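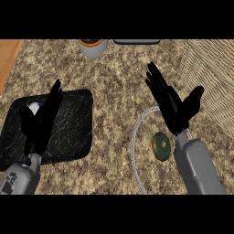
July 15, 2021. Stain test on the sealer batch from Rotich, second round. Coupons were cut to 42 mm square, wiped with acetone and left overnight before coating. Olive oil, red wine and lemon juice were applied by dropper, one spot of each per coupon. Color readings are harder to trust on a mottled stone like the speckled tan and brown countertop with the small potted plant on it, where a faint oil mark gets lost among the darker flecks. For that reason the readings were taken on plain gray coupons only, and the granite set was judged by eye under the side lamp. Annick Bouvier repeated the lemon spots after the first set dried unevenly.

Gloss before coating was 25 units on the honed set and 93 on the polished set. The honed coupons darkened slightly after one coat. No change on the polished ones that I could measure. 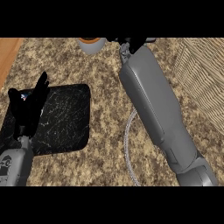 Surface prep notes

Black marble, same finish as a serving tray or cutting board, goes in the next round. Lemon will etch it whatever the sealer does, so run an uncoated control. Shobha Rodrigues wants the Kulen sealer included. Coupon 671 chipped at one corner, discard. Reorder dropper tips.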